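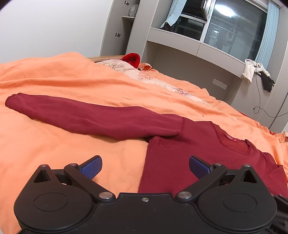
Slide 1. Dark red long-sleeved top on an orange sheet.

Good evening, everybody, and thank you for coming out. Let people find their seats, there are always a few still at the coffee. Say thank you to Natsumi Ishida for the invitation and for the loan of the long table.

My subject tonight is dyeing at home, and mostly the color red, which I have been chasing in my kitchen in Tallgate for longer than my family would like. I'll talk for a while, then pass the samples around, and please do handle them, they've survived much worse than you.

Slide 2. The madder bed.
Start with the plant. Madder is a scruffy, scratchy thing that leans on its neighbors, and you'd never guess from the top that there's anything worth having underneath. The color is in the roots, and you have to leave them alone for three years before you dig. I dug mine too early the first time, out of plain impatience, and got a very nice shade of salmon. (Pass around the salmon skein. Wait for it to get to the back.)

Slide 3. Weighing out.
My usual batch is 200 grams of wool yarn to 400 grams of fresh root. Some people use less. Pranab Munshi, who taught me most of this, uses less and gets a better red than I do, and I've made my peace with that. Mention that the wool has been soaked overnight and simmered in alum beforehand. Somebody will ask about cream of tartar. Yes, a little, and we can argue about it over cookies.

Slide 4. The pot.
Go slowly on this one. Madder wants a long, lazy warm-up. If you let the pot boil, the browns come out of the root and they don't go back in, and you'll have a brick color whether you wanted brick or not. I keep mine at a heat where I can see steam but no bubbles, and I sit next to it with a book. Tell the story of the phone call from my sister and the brown mittens, if there's time.

Slide 5. Water.
Our tap water here is hard, and madder loves that. When I dyed at my cousin's place, on soft well water, everything came out orange, lovely orange, but I'd promised her a red scarf. A pinch of chalk in the pot fixed the second batch. Show both, side by side, under the good lamp.

Slide 6. The notebook.
There are 1,150 yards of yarn in the basket by the door, all from one June, and every skein has a tag that matches a page. Please write things down! I have one perfect red from years ago with no tag on it and I still think about it.

Questions until half past eight. Ask Natsumi to bring the lights up, and remember to get the salmon skein back.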